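Rehearse your two-arm build in the simulator first

Before Tsion Asfaw and I cut any metal for Grellato, our two-arm shop robot, we built a practice room. Load your model, drop in a table, and open both grippers. 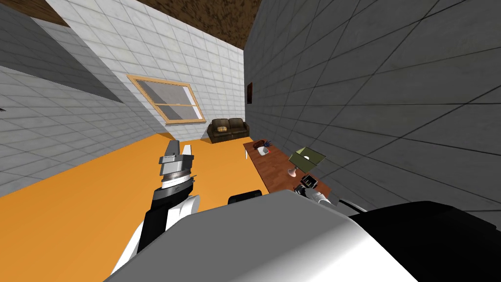
Auður Norðdahl asks whether the joint limits should go in before the first run. Yes! Do it now, then log 2,000 steps with the arms idle.

Next, add a wrist camera to each arm and jog one joint at a time.
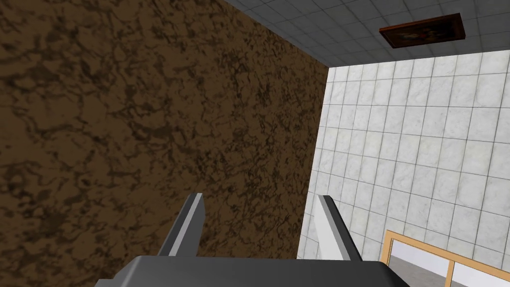

Mine drifted until I halved the damping, writes Lavberg. Good tip – try that before touching the gains.

Now the fun part, a slow approach.
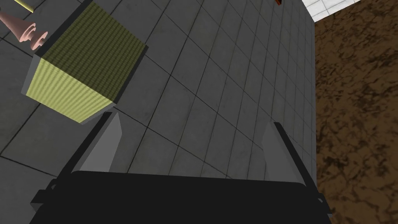

Set the approach speed low and keep the jaws wide until you're level with the target. I start with the striped box and save the pink piece for later. Run it 8 times, then change one setting.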